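Wednesday, 6:40 a.m.

Woke before the alarm and lay there composing a speech I'll never give. It was a good one. Then I got up and read the real one, the President's, delivered last night from the balcony in Ustadstead, and found that he'd used my best line, only with "unity" in it four more times than I'd have dared.

The whole of Nitine is to be united by the end of January. It's in the decree. We were united last January too, but apparently some of us drifted.

The news, as far as I can pick it out from under the adjectives: the Grendura talks are back on. Our delegation is 22 people, one of whom speaks the language. They'll discuss the crossing at Nkuna, closed for 294 days now, and the radio calls each of those days historic. I used to buy plums at Nkuna. I don't remember the plums being historic, but I'd pay a historic price for a bag of them.

At work I had the address to cut down for the regional bulletin. The instruction was to keep it under 2000 words and leave nothing out. The address itself runs to roughly twice that. I took out the second thanking of the army, the third thanking of the farmers, and a paragraph about dawn. By eleven it was back on my desk with the dawn restored.

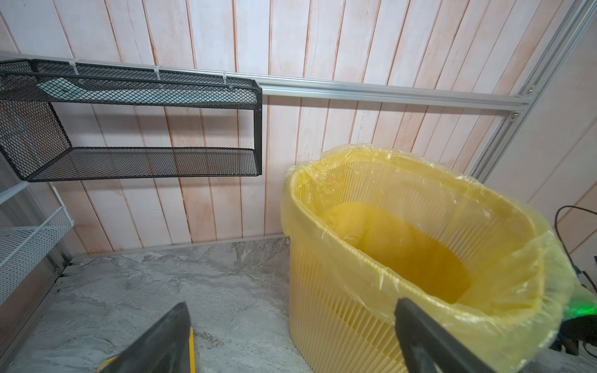
*Wastebasket, yellow bag.*

After lunch the opposition put out its answer, all 78 pages of it. They're for unity as well. They'd like it sooner, and with a different man on the balcony. I read as far as the section on railways, where I agreed with every word and fell asleep sitting up.

My neighbor across the landing thinks the crossing will open before spring. He has thought so since the week it closed, and I've stopped arguing because he brings soup when he's hopeful. Tonight it was barley. We listened to the evening bulletin through the wall, his set being half a second ahead of mine, so I got every promise twice.

One thing did get to me. Near the end they played a bit of a woman calling in from the Nkuna side, asking whether the post would go through again, just the post, she didn't mind about the rest. The announcer thanked her for her patience and went to the weather. I'd have given her the whole hour and put the dawn paragraph after the sports.

Snow tomorrow, they say, over all regions equally. Must find the other glove, and ask at the post office about parcels.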